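Random-access memory

Random-access memory, or RAM, is the short-term memory of a computer. I've been writing the hardware pages here since April, and this is the one I kept putting off, mostly because everybody thinks they know it already (I did too, and I was wrong about a good third of it).

The name

"Random access" sounds like the machine is grabbing things out of a hat. All it means is that the computer can reach any spot in the memory in pretty much the same time as any other spot. Compare that with a tape, where you have to wind past everything in between! Early machines stored things in all sorts of ways, some of them on spinning drums, so the ability to jump straight to what you wanted was worth putting in the name. Modern RAM isn't perfectly even in its timing, but the name stuck.

What it does

When you open a program, the computer copies the parts it needs from the drive into RAM, and the processor works on them from there. Drives hold a lot and are slow. RAM holds less and is very much faster. Turn the power off and ordinary RAM forgets everything, which is why I lost a whole term paper in college and why I still hit save like a nervous woodpecker.

My neighbor Grigoris Giannakopoulos likes to compare it to a kitchen counter, with the drive as the pantry. I've borrowed that one a lot. It falls apart a little once you get to the cache (a spoon in your hand, maybe?) but it'll carry most people through a first conversation.

Static and dynamic

There are two main kinds. Static RAM keeps each bit in a small group of transistors that holds its state for as long as there's power. It's quick, it's expensive, and it takes up room, so it mostly gets used for the cache inside a processor.

Dynamic RAM keeps each bit as a tiny charge in a capacitor, with one transistor to guard it. The charge leaks away, so the memory has to be read and rewritten over and over, many times a second, just to stay put. I find this wonderful and slightly alarming. It's also cheap and can be packed very tightly, and when people talk about buying more memory for a computer, dynamic RAM is what they're buying. 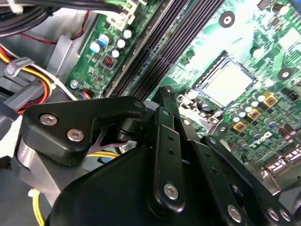
Modules and slots

For a long time memory chips were pushed one by one into sockets on the board. They'd work their way loose as the machine warmed up and cooled down - old-timers call it chip creep - and the cure was to press them all back in with your thumb. Putting several chips on one small card made life easier. First came the SIMM, then the DIMM, which has separate contacts on its two faces. Laptops that take cards use a shorter one called the SO-DIMM, and plenty of thin laptops have the memory soldered down for good.

Each generation of DDR memory has its notch in a different place, so a DDR3 stick won't seat in a DDR4 slot. Please don't push harder. Apinya Meesuk, who taught the evening repair class I took in Carham, kept a snapped stick pinned over the bench for that very reason.

Many desktop boards run their memory in two channels and like matched sticks in particular slots. The board's manual says which ones, and the color of the slots isn't always a safe guide, as makers don't agree on what the colors mean.

How much is enough

It depends on what you do. If a computer runs out of RAM it starts using part of the drive as a stand-in, and everything turns to syrup. Adding memory fixes that. Adding more to a machine that already had plenty does very little, a thing I learned with my own money.

Faults

Bad memory can look like nearly anything: random crashes, files that go strange, a computer that beeps and won't start. A memory test left running overnight is a good first step. After that, shut down, unplug the power, and try one stick at a time. Servers often use ECC memory, which stores extra bits so that single-bit errors can be spotted and put right.

See also: Cache memory, Motherboard, Virtual memory

Last revised 27th May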